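Is Lanolin Ever OK? My Year of Reading Balm Labels

I get asked about lanolin more than anything else on this blog, so I finally sat down and wrote the long version. Lanolin is the grease that comes off sheep's wool when it's washed. The sheep doesn't have to die for it, which is why you'll see it in plenty of balms sold as "kind" or "natural" (two words that mean whatever the label wants them to mean!). It still comes from an animal kept for its wool, so it isn't vegan. I used it for years without a second thought and my hands loved it, and I'm not going to pretend otherwise.

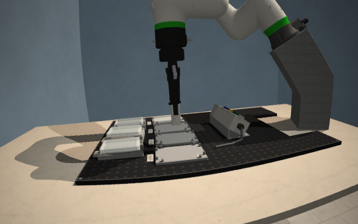
Balm Notes, No. 38

What got me to switch was a little tin from Enlow that I picked up in June. The front said plant based in nice green letters. The back said cera alba, and I had to look that up in the store with my thumbs freezing. It's beeswax! So now I read the back first, and I keep a list in my phone of the Latin names I can never remember.

For my own batches I've settled on candelilla wax, which comes from a desert shrub and is a good bit harder than beeswax. If you swap it in one for one you'll get something you could resole a boot with. I use half as much, melt it slowly with sunflower oil and a spoonful of shea, and stir until I'm bored. A 50 gram tin lasts me most of the winter.

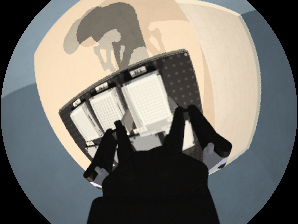

Debora Sala wrote to tell me I'm wrong about the shea, and that it goes grainy for anyone who lets it cool on the counter. She puts hers straight in the fridge and swears it comes out like butter. I tried it her way last week and okay, yes, it was smoother – but I still like mine a tiny bit gritty on elbows.

The other thing I've changed is the scent. I used to dump in lavender until the whole apartment smelled like a linen closet, and then my wrists went red and itchy for days. Plant oils can bother your skin just as much as anything from a lab. Now I leave most tins plain, and when I do want a smell I use two drops of sweet orange and call it done.

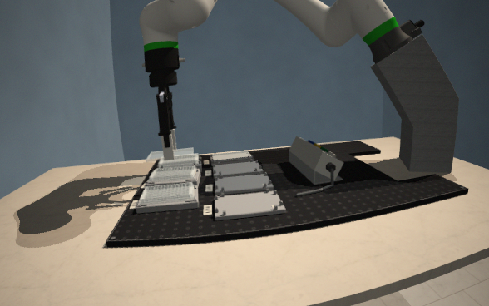 Page last changed: November 2025

I added this part after a few of you asked about store-bought. The Hener hand balm is the one I buy when I'm too lazy to melt anything. It has rice bran wax, no lanolin, and it sinks in fast enough that I can type afterward. The lid is a pain. Stitcombe makes a thicker one that I only like for heels, and it leaves prints on every doorknob in the house.

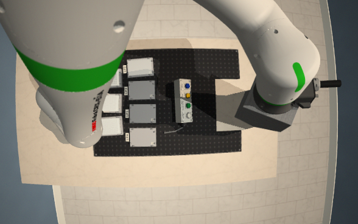 Tomás Bragança: I used the Stitcombe on my heels all summer and had no trouble with doorknobs, but then I wear socks over it. Have you tried carnauba instead of candelilla? Mine set so hard I had to dig it out with a butter knife.

I have, Tomás, and same butter knife problem here. I ended up melting it down again with a lot more oil and it was fine for cuticles. I'll try a mix of the two waxes next and post the amounts if it doesn't turn into a candle.

Related posts
Cera alba, carmine and other names I had to look up
Does shea butter go bad?
Three lip balms I finished and one I gave away
Washing out old tins without losing your mind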